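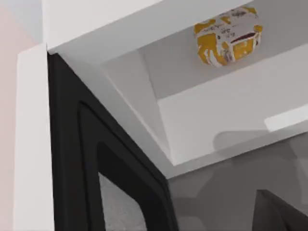 Kitchen Tips for Your Backyard Mars Week

Posted 13th March

So you're going to spend a week living like a Mars crew in your own garage, basement or camper. Wonderful! We've run our practice habitat, Zandidico, every October for years now, and the kitchen is the part I get the most mail about. Most of these tips cost little or nothing.

Pack by day, then by meal. Write the day number on every bag with a fat marker. When you're tired after a long walk in a homemade suit, you don't want to be digging for the oatmeal.

Do a pantry count before you seal the door and put the list on paper. Ours ran to 1,094 items one year, counting every tea bag and sugar packet (yes, I counted them, and I loved it).

Rehydrate beans and vegetables in a wide-mouth jar overnight. Cold water is fine. Leave two inches of space at the top, as chickpeas swell like crazy. Keep the jar in the fridge or cooler while they soak.

Save your pasta water! Let it cool, skip the salt next time, and use it to start a soup. It also makes a surprisingly good base for bread dough.

Wipe plates before you wash them. One dry paper towel, torn in half, takes off most of the sauce, and then a spray bottle does the rest. We got dishwater for the whole crew down to 17 cups a day this way, and the year after that to 16. I'm still hoping for 10.

Bake something on day three. That's when the novelty wears off and everybody gets a little grumpy. Flatbread in a dry skillet takes flour, water, salt and a few minutes, and the smell fills the whole hab.

Bring more hot sauce than you think you need. Spices too – smoked paprika, cumin, curry powder. Old pill bottles are a bad idea for storing them, but small screw-top craft jars are perfect.

If you're using a camp stove, cook outside or in a proper vented kitchen. No exceptions, even if it breaks the simulation. Call it an airlock meal and carry on.

Next up: growing radish sprouts on a shelf, with pictures of the trays.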